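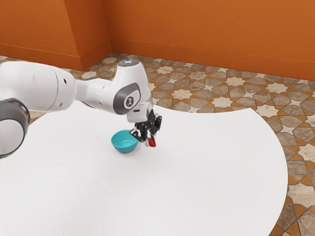
La preparación de kits en Drolholm incorpora brazos robóticos: calendario y condiciones para la plantilla

La Dirección de Operaciones informa a todo el personal de la planta de Drolholm de que el proyecto Huka entra en su segunda fase. La primera, dedicada a ensayar en simulación la recogida y el depósito de piezas pequeñas, se cerró con la entrega del informe técnico el 19/9/22. El documento puede consultarse en la intranet, en el apartado de Organización del Trabajo.

La sección de preparación de kits, en la que prestan servicio 18 personas, es la primera afectada. Hasta ahora cada puesto ha completado a mano alrededor de 285 kits por turno, con un gesto de pinza que el servicio de prevención señala desde hace años como origen de molestias en muñeca y antebrazo. En la nueva organización, el brazo se ocupará de tomar las piezas de menor tamaño y dejarlas en su recipiente. La comprobación del contenido, el cierre del kit y la resolución de incidencias seguirán en manos del personal de la sección.

No se prevén extinciones de contrato ni reducciones de jornada vinculadas al proyecto. Los puestos se reclasificarán como «preparación y supervisión de célula», con el complemento correspondiente, y las rotaciones pasarán a ser de dos horas. El comité de empresa ha solicitado que se revise también el ritmo de trabajo resultante — cuestión que la Dirección acepta tratar antes de la puesta en marcha — y que ningún dato de rendimiento individual recogido por el sistema se utilice con fines disciplinarios. Este segundo punto ya figura por escrito en el acuerdo.

La formación constará de 12 horas, siempre dentro de la jornada, y correrá a cargo de la empresa integradora, Cliritz. Incluye parada y rearme de la célula, reconocimiento de agarres defectuosos y corrección de posiciones desde el entorno simulado, de modo que los cambios puedan probarse en pantalla antes de trasladarse al puesto. Quienes trabajen en turno de noche dispondrán de un grupo propio.

Cristóvão Carrilho, responsable de Ingeniería de Procesos, subraya que la simulación tiene límites conocidos. «Una pieza ligeramente deformada o un recipiente desplazado plantean problemas que el modelo no siempre recoge. Necesitamos que quienes llevan años en la sección nos digan dónde va a fallar», señala. Con ese fin se ha abierto un registro de observaciones, que ya reúne 194 anotaciones. Todas recibirán respuesta escrita.

La primera célula se instalará en diciembre junto a la línea Tosh y funcionará en paralelo con los puestos manuales. Las solicitudes para participar en el grupo piloto se presentan ante la jefatura de turno, mediante el formulario habitual de movilidad interna.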